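研究論文 > 生活空間研究 > 第3節 共用室における収納家具の配置と使われ方

このページを印刷する | メールで知らせる

当サイトではクッキーを使用しています。閲覧を続ける場合は、クッキーの使用に同意したものとみなします。

3. 共用室における収納家具の配置と使われ方

3.1 調査の対象

本節では、Florkside集合住宅の共用室を対象とし、背の高い棚がどのような場所に置かれ、どのように使われるかを考察する。前節では各住戸の内部を扱ったが、共用室の場合、家具を選ぶ人と使う人が同じではない。そのため、住戸の分析に用いた分類をそのまま当てはめることは難しいと筆者は考えた。

Florksideは、もとは倉庫であった建物を住宅に改修したものである。改修の設計では、煉瓦の壁をできるだけ残し、間仕切りの壁だけを新しく加えるという方針がとられた。共用室は各棟の一階にあり、住民は予約をしないで利用することができる。室内の家具は、改修のときに備えられたものと、その後に住民から譲られたものが混在している。両者の区別は管理記録に書かれているが、譲られた時期まで分かるものは少ない。

調査は三つの共用室で行った。以下ではこれらを、管理記録の呼び方に従い、Cliton室、Metwally室、Brurklow室と呼ぶ。Cliton室は主に食事と談話に、Metwally室は子どもの遊びと学習に、Brurklow室は手芸や読書などの静かな活動に使われている。ただし、この使い分けは規則で決められたものではなく、住民の習慣として次第にできたものである。

3.2 方法

調査の方法は、物品の記録、利用者への聞き取り、管理記録の閲覧である。物品の記録では、棚の各段に置かれた物を種類ごとに書き出し、この作業を間をあけて2回行った。三室を合わせた記録の件数は894件である。同じ物が2回とも同じ段にあった場合は、それぞれを別の1件として扱った。

聞き取りには71名の住民が協力した。質問は、どの棚をよく使うか、物を戻すときに迷うことがあるか、置き場所を変えてほしい家具があるか、という内容である。回答は自由に話してもらい、筆者が後で整理した。録音を望まない人がいたので、すべての聞き取りを筆記に統一した。このため、細かい言い回しは本稿の分析の対象に含めていない。

物品の種類を決めるとき、判断に迷う場合がしばしばあった。たとえば、空の菓子箱は容器であるのか、捨てられるのを待つ物であるのか、見ただけでは決められない。本研究では、中に何かが入っていれば容器、入っていなければ「未定の物」とした。「未定の物」という分類は、住戸の調査では必要がなかったものである。

3.3 壁の素材と家具の位置

三室に共通して、背の高い家具は煉瓦の壁の側に集まる傾向があった。聞き取りでは、その理由として、新しい白い壁を傷つけたくないという意見が多かった。煉瓦の壁は少し物が当たっても目立たないので、重い家具を寄せるときに気を使わなくてよい、と説明した住民もいる。

他方、煉瓦の壁には釘を打つことが管理規約で認められていない。壁に棚板を取り付けることができないので、収納を増やしたいときは、床に立つ形の棚を置くことになる。すなわち、煉瓦の壁は家具を引き寄せるが、壁そのものを収納として使うことは許さない。この二つの条件が重なった結果、共用室の収納は自立した棚に大きく依存するようになったと考えられる。

もう一つの条件は窓の位置である。窓の前を家具でふさぐことは、どの室でも避けられていた。特にBrurklow室では、手芸をする住民が昼の光を必要とするため、窓の近くは机と椅子のための場所であるという理解が共有されている。以前、低い本棚が窓の下に移されたことがあったが、4月の住民会の後に元の位置に戻された。管理記録には「採光のため」とだけ書かれている。

天井についても述べておきたい。改修では天井板を張らず、配管を見せる仕上げが選ばれた。配管の点検のときには脚立を使うので、家具の上に物を高く積むことは禁じられている。住戸の調査では、棚の天面は季節の物を置く場所としてよく使われていたが、共用室の天面の記録は少なく、この点で両者は大きく異なる。

3.4 棚の区画と物の定着

次に、棚の形と物の置かれ方の関係を検討する。三室の棚には、同じ高さの棚板が並ぶだけのものと、大きさの異なる区画を組み合わせたものがある。筆者は前者を均等型、後者を複合型と呼ぶ。

均等型の棚では、物の位置が安定しなかった。1回目の記録で上の段にあった物が、2回目には下の段にあるという例が多く、利用者も「空いているところに戻す」と答えている。これは使いにくいという意味ではない。均等型の棚をよく使う住民の多くは、探す手間をあまり問題にしていなかった。全体が一目で見えるため、位置を覚える必要がないのである。

複合型の棚では、物の位置が比較的よく保たれていた。小さい区画には小さい物が入り、大きい区画には大きい物が入るので、戻す場所の候補が初めから限られる。また、扉の付いた区画には、来客に見せたくない物や、子どもに触れさせたくない物が集まった。Metwally室では、はさみや接着剤が扉の中に置かれており、この点について住民の間に明確な取り決めはなかった。扉があるという事実だけで、同じ判断が多くの人に共有されたと見ることができる。

図1　煉瓦壁の前に置かれた複合型の棚。左上に扉があり、その右に格子状の区画、下に大きな開口部をもつ。 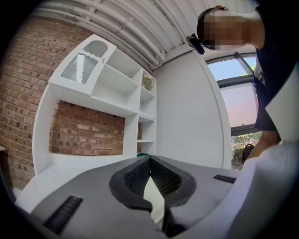

複合型の棚において最も解釈が難しかったのは、大きな開口部の扱いである。この部分を何のための場所と考えるかは、聞き取りの回答でも一致しなかった。大きい物を一時的に置く場所であると答えた人、机の代わりに使う場所であると答えた人、そして飾りのための余白なので物を置くべきではないと答えた人がいた。同じ室を使う住民の間でも、このように理解が分かれている。

この不一致は、日常の使用においては大きな問題になっていない。筆者が閲覧した管理記録にも、開口部の使い方についての苦情は見当たらなかった。おそらく、広い場所は複数の使い方を順番に受け入れることができ、前の人の物が残っていても、少し寄せれば足りるからであろう。小さい区画ではこのような調整ができない。小さい区画に一つの物が置かれると、その区画はその物の場所になり、他の人は使うことを遠慮する傾向がある。

装飾についても触れる必要がある。扉に曲線の縁や縦の桟をもつ家具は、共用の物であっても、個人の家から来たという印象を与えやすい。聞き取りでは、このような家具を「誰かの家の棚」と呼ぶ住民がいた。そう呼ぶ人は、棚に自分の物を置くことに消極的であり、均等型の棚を選ぶと答えている。反対に、装飾のある棚のほうが室の雰囲気が柔らかくなるので好ましい、という意見もあった。装飾が使用を促すか妨げるかは、本調査の資料からは一方に決めることができない。

3.5 考察の範囲

以上の結果には、いくつかの制約がある。第一に、記録を2回しか行っていないため、季節による変化を捉えることができない。夏の道具と冬の道具が入れ替わる時期には、棚の使われ方も変わると予想される。第二に、聞き取りに応じた住民は、共用室をよく使う人に偏っている可能性がある。共用室を使わない人がなぜ使わないのかという問いには、収納の問題も含まれているかもしれないが、本節では扱わなかった。

また、均等型と複合型の違いを、棚の形だけから説明することにも注意が必要である。複合型の棚は住民から譲られたものに多く、均等型の棚は改修のときに備えられたものに多い。したがって、物の位置が保たれたことは、区画の大きさの効果であるとともに、棚の来歴による遠慮の効果でもありうる。二つの効果を分けるためには、来歴の異なる同じ形の棚を比較しなければならない。そのような組み合わせは、今回の三室には存在しなかった。

「未定の物」は、均等型の棚の下段と、複合型の棚の開口部に多く記録された。これらの物がどのくらいの期間そこに留まり、誰によって片付けられるかについては、次節で管理記録の清掃欄と照合しながら検討する。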